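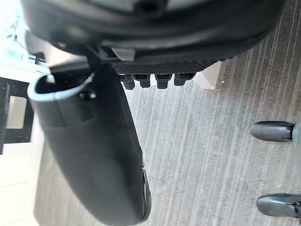

Roll-up rack over the small bowl, or pull-out basket under the bench?

kosmas_c
New kitchen, double sink, no dishwasher. Got one of those roll-up racks with the steel rods sitting over the smaller bowl, plus a pull-out wire basket in the cupboard. Partner wants everything in the basket so the bench stays clear. I reckon plates go on the rack. Who's right

Stamatia Z
Rack for plates, no contest. Drips straight in the sink. Just don't lay them flat, they stay wet underneath — tilt them or lean them on something.

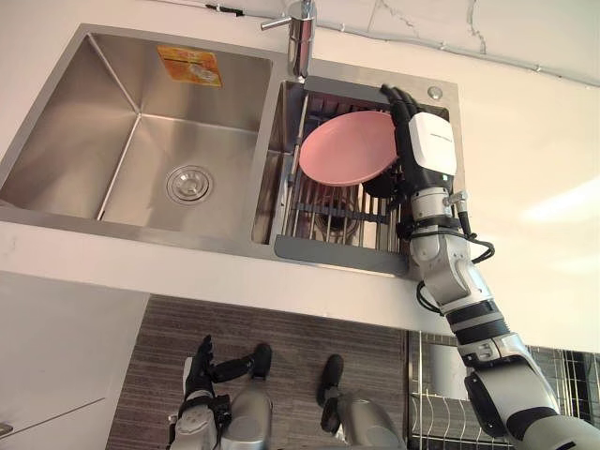 Also leave the big bowl free for washing, otherwise your shuffling stuff around with soapy hands.

mottram_mum
Disagree sorry. Rack is fine for 20 minutes then it's in the way. Rinse, shake, basket. Thats what the slots are for.

kosmas_c
What about cups tho. Ours go in the basket and I'm never sure which way up.

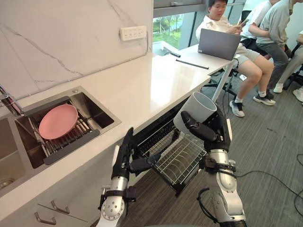 Evangelia D. here, cups upside down, always. Right way up you get a puddle in the bottom and dust on top of the puddle. And put a tray under the basket or the cupboard floor will swell. Mine did, cost me 300 bucks for a new base.

mottram_mum
+1 on the tray. Baking tray does the job

Iddrisu L
Wouldn't put anything wet in a cupboard full stop. Had a Tostel basket at the old place, doors shut on it every night, smelled like a pond by September. Dry it on the rack first THEN basket.

kosmas_c
So both. Great, she'll say she won

Iddrisu L
She sort of did. Mugs I do by hand with a tea towel, takes two secs and handles never drain properly anyway. 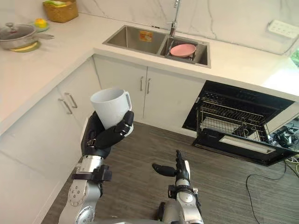 Heavy ones I hang on hooks, the light stuff can go in the basket. Pots stay on the stove, no rack is built for a full size pot.

Stamatia Z
Tea towels are germy, air dry is better. Not moving on this one

Iddrisu L
Wash your tea towels then??

kosmas_c
Ok trying rack overnight, basket in the morning, tray underneath. Will report back if the cuboard goes funky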